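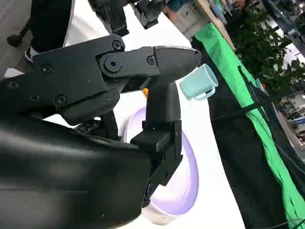
White work surface

Tea and dye marks on a white worktop, can they be cleaned?

Posted by cistholm_owner

I have a Cistholm table with a white top that I use for crafts and sometimes for wrapping parcels. It came secondhand from a house clearance in Pasbridge, so there were no papers with it and I don't know what the top is made of. I paid $167 for it, including delivery, and would like to keep it for a while.

There are two kinds of mark I want to get rid of. One is tea, from mugs left overnight. The other is fabric dye, pink, from a project in May. The dye has been there longer. I have tried dish soap and warm water, then window cleaner. The tea got a little lighter and the dye did not change at all.

The hardware store here sells a cream cleaner called Ji. The label says it is for sinks and stovetops and says nothing about furniture. Has anyone used it on a table like this? I don't want to end up with a dull patch in the middle. I also don't want to paint it if I can avoid it, as I cut paper on it and paint would scratch.

pinkham_road

Find out what the top is first. Look at the underside or at the holes where the legs screw in. If the white is a thin layer over chipboard, it is probably laminate or melamine. If you see bare wood with white only on the upper side and a few drips at the edges, it is paint.

For laminate, mix baking soda with enough water to make a paste. Put it on the tea marks and leave it for 4 minutes. Wipe it off with a soft wet cloth, no scrubbing, then dry. You can do this two times in one day. If they are still there after that, leave it until the next day and try again.

For the dye, try rubbing alcohol on a cotton ball. Test it on the underside or at the back edge first. Dab, and change the cotton when it picks up color, or you will spread the pink around. Open a window and keep it away from flames. Do not use alcohol on paint, it can soften it.

I would not use the cream cleaner. Some of those have grit in them. It may take the mark off, but it takes the shine off too, and a dull spot stains faster the next time.

Do not mix any of this with bleach.

greenbasin

just use a magic eraser. did mine in two minutes

eltardshopper

I have the same table, or one very close to it, bought new from Eltard. Mine is melamine. The eraser sponge does work on tea, but it is a fine abrasive, so go lightly. I pressed too hard and now there is an area near the front that looks flat when the lamp is on. It still cleans up fine, it just looks different.

Alcohol took out most of a green ink stain for me. A faint shadow stayed. I stopped there and put a cutting mat over it.

Check the edge strip before you put anything wet on the table. On mine the strip had lifted at one corner and water got in under it, and the board swelled. If yours is loose, glue it down and let it set overnight before you start.

cistholm_owner

Thanks. I looked at the leg holes and it is chipboard with a thin white layer. I will start with the baking soda and do the dye after that. The edge strip is loose at the back left, so the glue comes first.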